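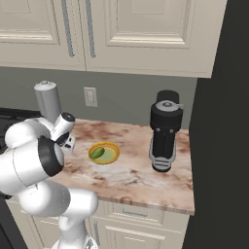 A reader at Gostbridge writes that a simulator which only ever shows tidy kitchens is selling a score, and that her own team has stopped paying for one. I think she is half right, and the half matters to anyone weighing up the Zandix kitchen pack from Tekier.

The pack is sold as a test bench for arm control software. You get 188 rendered kitchens, 19 task templates and a licence priced at 478 pounds a seat. A typical task has a plate on a counter with a cucumber on it, a blender further along, and an arm that must deal with one and leave the other alone. The geometry is clean and the joint limits are enforced properly. Contact between finger and vegetable is where I start to have doubts.

Zandix treats most food as a rigid body with a single friction value. A real cucumber rolls, gives slightly and varies along its length. A policy tuned on the default value will learn a grip that suits the default value. Tekier does let you randomise friction and mass, but the setting is off when you install it, and the headline success rate is reported with it off.

That is my complaint, and it is about reporting. The tool itself is sound. I ran 200 episodes of one pick task overnight on an ordinary workstation and every one could be replayed exactly from its seed. The rival bench from Declercq could not manage that when I tried it in June, and I would take repeatable runs over prettier worktops any day.

Tekier should switch randomisation on by default and publish both figures - the flattering one and the other. Buyers should ask for the second before they sign. The seat price is fair for a regression test. As evidence that an arm is ready for somebody's kitchen, it is worth very little at present.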